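Ikavham bottle cell, setup and upkeep notes
README, last touched in May

Quick notes for whoever runs the cell next. Covers table reset, servo checks, what to do when the gripper sags. Not a full manual, sorry.

What it is
One small white arm, two-finger gripper, servo driven. Works out of slotted baskets with capped pill bottles in them. Open carton on the table too. Task set is called Turnbridge, 159 episodes kept so far.

Table reset
- arm parked, fingers open, before anyones hand goes in
- bottles upright, one row per basket
- carton flaps folded out, all of them
- set bottles by the cap, don't shove the basket

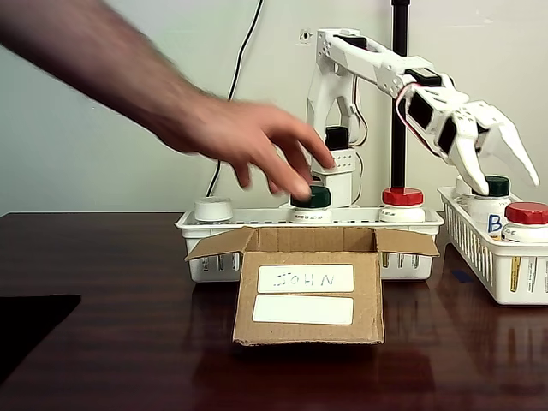

Solange Dhillon: can we put "torque off" as its own step? I parked it last time and left torque on, elbow twitched when I bumped the cable. Also the reset list says nothing about which cap goes where.

Fair. Torque off goes right after park. Cap order is on the run sheet, follow that, it changes between blocks.

Servo checks
Every 40 episodes, stop and feel the wrist servos. Too hot to keep a finger on = leave it off until it's cooled. Elbow cable needs slack through the full reach, if it pulls tight re-route before you carry on. Bracket screws back out, elbow worst. Snug only, the plastic strips.

At 600 cycles swap the finger joint servo even if it seems fine. Spares in the Sandhu drawer. Set the ID before you bolt it in, not after (ask me how I know).

Gripper sag
Usualy the horn slipped a tooth. Power down, pull horn screw, center the servo, refit, rerun calibration. Still sagging, try the other supply before blaming the servo.

Moving the carton
Keep the gripper low and still while the carton gets placed. Carton goes behind the crosswise basket, close up to it. Hand out, check flaps, then torque back on.

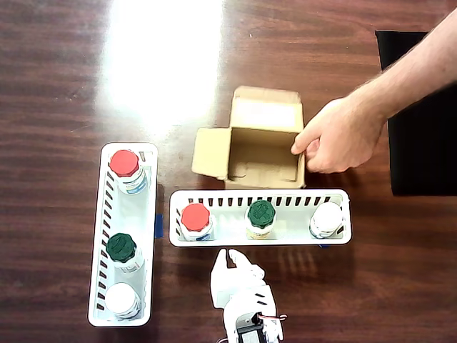
Fig. 2. Hand on the carton, gripper at the near side of the table.

Known problems
- glare on the table top under the overhead light, throws off the cap colors
- baskets creep over a long block, re-square them
- calibration file gets overwriten if you launch twice. Keep 2 copies

Changes to this file: Berhanu Weldu or me.
Erhan Demirtaş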